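Home | Projects | Reports | Contact

Old cables in the study room
Project report, Rendness Technical School
Aug 18, 2022

1. Why we chose this subject

In our school there is a study room called Masri. People leave cables there, and after some years they became one problem which everybody knows and does not solve. Our group wanted to learn how cables become tangled, and which way of storing them is the best for a shared room. We started in May with one box. When we finished sorting, we had 149 cables, and for many of them we could not say which device they belong to.

2. First sorting on the table

We decided to work on the wooden table and to take only a few cables at one time. At first we divided them by thickness. A thick cable wants to go back to its big curve, and it pushes the thin ones away or catches them. We think the thick and the thin cables should not be kept in the same box.

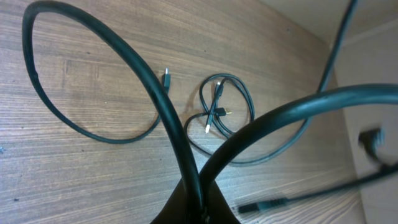 Figure 1. Thick and thin black cables on the wooden table.

3. Three ways of storing

We compared three ways: to put the cable in the box freely, to wind it in loops without a tie, and to wind it in loops with a tie. For each way we shook the box 80 times by hand and then tried to take out one cable. The free cables were the worst. The loops without a tie looked good in the beginning, but the ends moved through the other loops, and after this it was slow to open them. The time was sometimes over 300 seconds for one bundle. 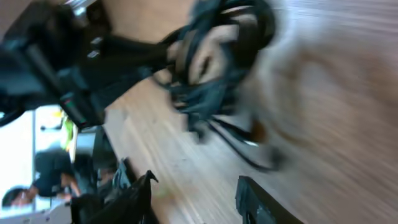

The reader from the Urnix group wrote to us that a tie is also not a complete answer, as people lose it the first time they use the cable, and she asked if we tested ties which stay fixed on it. We did not test this. We agree it is important and we would like to add it in the next report.

4. Connectors

The connector is more important than we expected. A smooth end can slip out of a loop, but a wide plug stops there like a small anchor. When we pulled

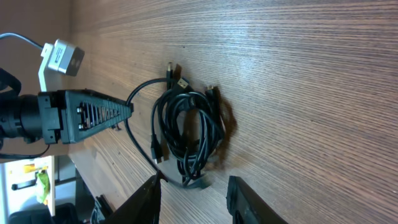

the cable from the other side, the loop became only tighter. It is better to find the plug first, to hold it, and to bring it back the same way through the loops. We also recommend to keep USB cables separately, in a box with the name Disow, which is what we call our new shelf system.

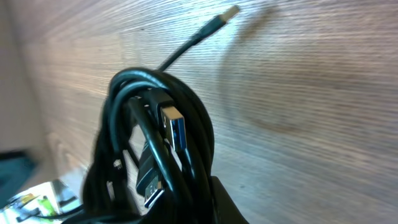 Figure 2. Black cable bundle with a USB plug, blue inside.

5. What is still open

We did not measure the damage inside the cables, and we do not know how many of them still work. The labels for the shelf are printed, but the tape does not hold well on thin cables.

Contact: Rendness Technical School, project office | © 2022 | Back to top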